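## 4. Adding a second language and personal words

This section is for the Hemo keyboard app, version 2 and later. If you did not finish the installation in section 3, please do it first. The words you teach to the keyboard are kept in a file on the phone, and this file is made only after the first start.

You need:

- a phone with 337 MB of free space
- a Wi-Fi connection for the download of the language pack
- the pairing code from the Etus account page, if you want to use the same words on two devices

### 4.1 Install the language pack

1. Open Hemo and touch **Languages**.
2. Touch **Add**. The list is in alphabetical order and it is long, so it is quicker to write the first letters in the search field.
3. Choose the language and then the layout. For some languages there are several layouts. If you are not sure, take the one marked *Standard*.
4. Wait until the grey bar is full. Do not close the app during this time.
5. Go back to any text field and hold the space bar. The new language is now in the small menu.

**Note:** The pack contains 2511 common words for the swipe typing. Rare words can still be typed letter by letter, and the keyboard will offer them next time.

**Caution:** If you remove a language pack, the personal words of this language are removed also. Make a copy first (see 4.3).

### 4.2 Teach your own words

Names of places and products are often corrected to something else. A user who writes *Flullonthorpe* in each second message will want to stop this.

1. Write the word in a text field, exactly as you want it, with the capital letters.
2. Hold your finger on the word in the suggestion row until it becomes bold.
3. Touch **Keep**.
4. If the word belongs to only one language, choose this language in the next window. Otherwise choose **All**.

You can keep up to 597 personal words. When the list is full, the **Keep** button is grey and you must delete something old.

**Note:** A word with a space inside is saved as two words. Use a shortcut for this - for example *bk* for *Bukhari Street* - under **Settings > Shortcuts**.

### 4.3 Copy the words to another device

1. On the first device, open **Settings > Personal words > Export**.
2. Enter the pairing code. It is valid for one evening only, until midnight, so ask for it shortly before you use it.
3. On the second device, open **Import** and enter the same code.
4. Compare the number of words on both screens. If it is different, repeat from step 1.

**Caution:** The import replaces the list on the second device. It does not mix the two lists.

### 4.4 If the suggestions are in the wrong language

Check first the letters on the space bar. They show the language which is active at the moment. When they are correct but the suggestions are not, switch off **Guess language** and write a few sentences. In most cases the keyboard is right again after this. If it does not help, restart the phone and open Hemo one time before you write in another app.
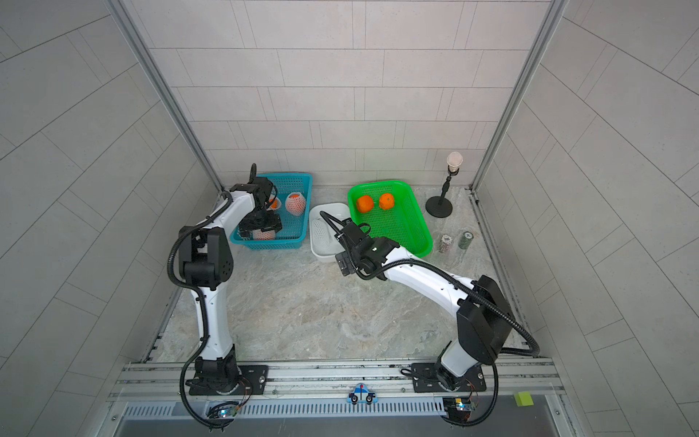
## 5. Key size, sound and vibration

All settings of this section are under **Settings > Touch**. They are valid for every language, and a restart is not needed.

1. Move the slider **Key height** to the position you like. The keyboard on the screen changes at the same time.
2. Switch **Key sound** on or off.
3. For the vibration, choose *Short* or *Long*. *Long* uses more battery.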